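Pre-run checklist, table-clearing station – Vorkora shop, Plirnurville
Inspector: Gregor Pringle
Second reader: Dougal Laing
January 6, 2023

Marks: OK, FIX, or WATCH. Comments go right under the item, and please write whole thoughts. The notes from November are mostly single words and I can't tell what half of them mean.

## Before power

**1. Emergency stop within reach of the operator's chair – OK**
Pressed and released 3 times. Clean cutoff each time, both arms.

**2. Arm cables clear of the joints – WATCH**
Nothing pinched today. I'd like another tie on the right arm anyway, below the wrist, so a deep bend doesn't tug the thin cable. Dougal agrees and has the ties.

**3. Floor lines and cables on the floor – FIX**
The red tape is fine. The white cable near the table leg needs a cover strip before visitors come through. Sweep under the back table too.

**4. Tabletop clear of anything that isn't part of the chore – FIX**
Plastic bag by the right arm. Clear plastic is the worst thing to leave lying around a vision system (and around a gripper, come to think of it), so bin it before every run.

## Under power, slow speed

**5. Both arms reach the tray without crossing – OK**
This is the part I love watching. The chore is about as plain as housework gets: food on a tray, plates behind it, put one on the other. A year ago we ran it with one arm and the poor thing spent most of its time traveling back and forth. Two arms sharing one small tray is a much bigger deal than it sounds, and they have to be polite about it.

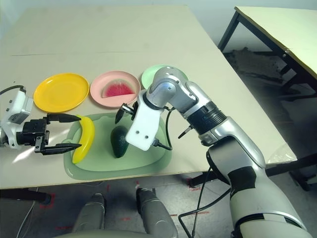

**6. Left gripper opens wide enough for the banana – OK**
Fingers go above and below it with the banana lying partly over the lip of the tray. That's an awkward spot and a good test, so leave it in the routine. Keep hands off the table while the fingers are open.

**7. Right gripper height over the avocado – WATCH**
Come down slowly. The finger passes near the pink plate, and I want the plate row moved back a little before we go to full speed.

**8. Force limit on both grippers – OK**
Set to level 5. Toy food is forgiving! Real avocados will need a lower setting and a new line on this sheet.

**9. Cycle counter and service interval – OK**
Counter reads 3,422. Service is due at 4,000, so book it with Menzies now.

## Can it do the chore yet?

Dougal asked me to put an answer on the sheet, so: partly, and I'm thrilled with partly. I'd trust it to sort toy food with a person in the chair. I wouldn't trust it in a kitchen with gravy, a wet plate and a cat. Loading real dishes is next on the Altar plan, and I can't wait to write that checklist – it'll need a section on spills.

**Sign-off:** cleared for slow speed only. Items 3 and 4 fixed and rechecked before anything faster. G.P.

**Second reader:** Agree. Add "sleeves rolled up" under item 6. D.L.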